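Drundideo Assembly Services
Progress report to the Zirkenton Fund for Workplace Adaptation
Second reporting period, closing in June
Prepared by Silvan Eder, project lead

1. Status of the work

The project remains within its approved budget. Installation at the Stulton site is complete, and the first robot cell has been in use on the day shift since the middle of the period. The second cell has been delivered but not commissioned, pending the electrical inspection. We expect to bring it into service early in the next period.

The two cells are intended to take over the sorting and positioning of small parts ahead of kitting. This work has been done by hand at Stulton since the site opened and has accounted for the greater part of wrist and shoulder complaints recorded by the site health office. The grant covers both the equipment and the retraining of the 38 employees whose duties are affected.

2. Training

All affected employees have completed the introductory module. The practical module, led by Ekrem Oral, is held beside the first cell in small groups. Participants learn to start and stop the arm, to move it by hand guiding, and to teach it a short sequence of positions. Exercises use colored blocks on a wooden board, so that a mistake in a taught position does not damage customer parts.
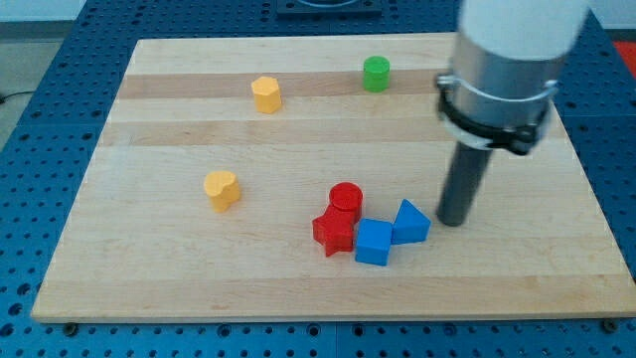
Each participant is given up to 40 hours of paid time for the practical module. Most have needed less. Employees on the evening shift have had more difficulty attending, and two groups were postponed when orders were heavy. Mr. Oral has since moved one session to 2:30 p.m. to overlap with the shift change, and attendance has improved.

3. Changes in duties

The original proposal assumed that kitting staff would divide their time equally between supervising a cell and manual packing. In practice this division has not held. Supervising the cell requires short periods of close attention, followed by longer periods in which little is asked of the operator, and several employees reported that the quiet periods were more tiring than the manual work. After discussion with the shift leads, operators now rotate every two hours and carry out quality checks at the adjoining bench between interventions.

A new grade, cell operator, has been agreed with the works council and carries a higher hourly rate. No position has been removed as a result of the project, and the commitment on this point given in the proposal remains in force. Some employees have asked what will happen once the grant ends — a written answer from management is due before the second cell is commissioned.

4. Difficulties

The fixtures supplied by Chmielewska did not fit the shallow trays used for our smallest parts. Replacement fixtures were ordered at a cost of $2,000, met from the contingency line. The delay affected customer work only; training continued as planned.

Noise from the compressed air line was also raised by staff at the neighboring packing tables. The line has been rerouted along the outer wall.

5. Next period

Planned work includes commissioning the second cell, completing the practical module for the evening shift, and repeating the staff survey carried out before installation. We request approval to carry the unspent travel allowance over to training hours. A revised budget table is attached for the Fund's review.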